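Judgment enforcement file check – Ivanyshyn v Brisia
Checked by M. Safavi, 22 April 2024

Certified copy of judgment – OK. Seal on last page only, court accepts that.
Translation – OK, but page 30 has the debtor down as "Brisia Group". Wrong company. Send back.
Proof of service – MISSING. Keyvan Mazandarani says it went to Tevel's old office in August. Need the reciept.
Asset schedule – part done. Shares in Tevel listed as if Brisia owned them direct. They sit under Grisomik, see org chart.
Page count – index says 1,357, bundle runs to 1,626. Redo index.

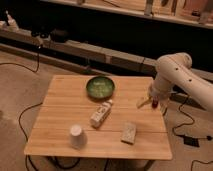
Can we go after Tevel's bank account for a debt owed by Brisia?
Only if the court treats the two as one company, and nothing on file gets us there yet. Shared directors won't do it alone.

Costs – security of 1,000 paid in, slip on file.
Limitation date – diarised, second person to check it.
Conflict search – done for Brisia and Tevel. Not Grisomik. Do before anything else goes out.

Result: not ready to issue. Keyvan to fix teh index and chase service, then back to me.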